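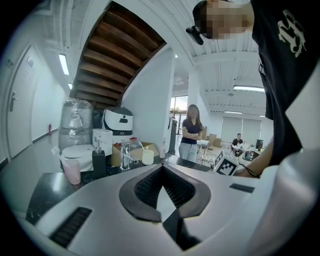
Black cap, black T-shirt with a white monogram.

So I finally made it to the exchange fair in Virnton! Almost 60 universities had tables (I managed nine, my feet gave up) and Glykeria Economou from the Prekus desk talked me through a term abroad for ages - rent, buses, which halls to avoid. Go early if you can, the queue for the Nukton talk was silly by eleven. Applications close in September and I still can't pick between the coast and the mountains.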